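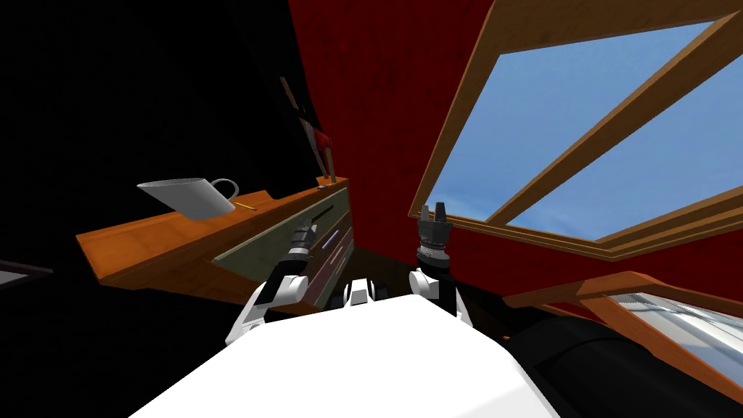
How long should I leave new plaster before painting it?
Leave it until the whole wall has gone one even pale pink with no dark patches, then put a mist coat on before any full-strength emulsion.

Replies to this thread

skimgate_dan
Moving this to its own thread as it was buried in the tiling one. The question was mine. Back bedroom, two walls and the ceiling skimmed over old plaster, the chimney breast done from bare brick. The ceiling has gone pale all over. The chimney breast is still brown in the bottom corner. Do I have to wait for the lot or can I start on the ceiling?

pennywort
Start on the ceiling. It's a separate surface and it's dry. You'd want to do it first anyway so the splashes land on walls you haven't painted.

HodCarrier62
Agree with that. Skim over old plaster is only a couple of millimetres and goes off quickly. The chimney breast has backing coat plus skim on brick, so it's holding far more water. Mine took the whole of September with the window on the latch.

skimgate_dan
Thanks. What about the mist coat, is it worth buying the ready-made stuff? The shop had Bosen new plaster paint at 32 pounds a tub, which seems a lot for something that gets covered up.

HodCarrier62
No. Cheapest white matt you can find, contract type, no vinyl in it. Three parts paint to one part water, stir it properly, roll it on. It should soak in and look terrible. That's fine.

mrs_t_decorates
I'd go against that. I have used both and the ready-made one doesn't run down your arm on a ceiling. With thinned paint I spent longer wiping the floor than painting. If it's one room and you're not doing it for a living, buy the tub.

HodCarrier62
If it runs down your arm you've overloaded the roller.

mrs_t_decorates
I know how to load a roller, thank you. It still drips more. You've thinned it by a quarter, of course it drips more.

pennywort
Both work. The thing to avoid is putting silk or anything wipeable straight on bare plaster. The previous people in our house did it in the hall and it came off in sheets when I pulled the masking tape away. I ended up scraping the entire wall back with a filling knife.

jaffa_k
Can I ask about PVA? My dad always brushed watered-down PVA on new plaster before painting and swears by it.

HodCarrier62
PVA is for before you plaster, not before you paint. It leaves a skin and the emulsion sits on top of it. Then you get what pennywort had in the hall.

jaffa_k
He did his front room that way and it has been up for years.

HodCarrier62
Some people get away with it. I wouldn't tell anyone to do it.

Ritu Chaudhary
On drying, be careful with heaters. We had a bathroom skimmed by Jaiswal and put a fan heater in there overnight to hurry it along. By morning there were hairline cracks across the wall above the door. The plasterer came back and said it had dried too fast on the face. He filled them but I can still find them when the light is on. Open a window, leave the door open and let it be.

skimgate_dan
Noted. I've got a dehumidifier I was going to run on Saturday. Is that the same problem?

Ritu Chaudhary
He told us a dehumidifier was all right on low after the first few days. I'd keep it away from the wall.

mrs_t_decorates
I wouldn't bother with one at all for two skimmed walls. Save it for the chimney breast if that hasn't moved in another fortnight. If the corner stays dark after that, get somebody to look at the flue and the flashing, it may be damp coming in and nothing to do with the plaster. Is the fireplace blocked up?

skimgate_dan
It is, yes. There's a vent, but the plasterer skimmed over it. I hadn't thought about that.

mrs_t_decorates
Cut it back out. A blocked chimney needs air through it.

HodCarrier62
Something we agree on. Do that before you paint, and fit a plain vent cover, they're cheap.

skimgate_dan
Update. Vent is open again. Ceiling has had its mist coat, thinned contract matt in the end, and I did get some down my sleeve. It dried patchy. Do I need a second mist coat or go to the proper paint?

pennywort
Patchy is normal. Rub your hand over it. If it comes away chalky, do another thin one. If not, light sand with a fine paper, wipe the dust off and go on to two full coats.

skimgate_dan
Hand came away clean. Sanding tonight. I'll leave the chimney breast until that corner matches the rest.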